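Section 8: Setting up online matches in Stotell

1. Plug in your stick before you open Stotell. I always forget, and then it grabs the keyboard as player one!
2. Go to Network, pick Lobby, and set input delay to 2.
3. Forward port 178 on your router (mine's an old Bandow, so your menus may look different).
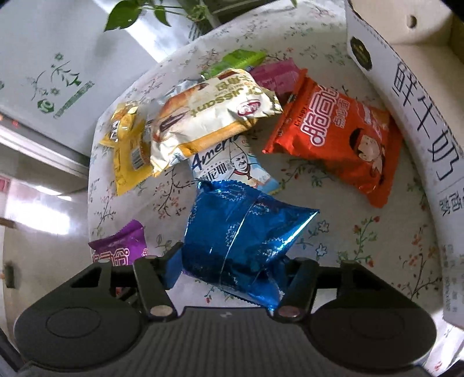 Snacks on the flowered tablecloth.

4. Invite your opponent and run one test round.

Note: if the lag gets ugly, drop to the Itlow stage. It's plain, but it loads fast.

Caution: don't quit during a save, or you'll lose your replays.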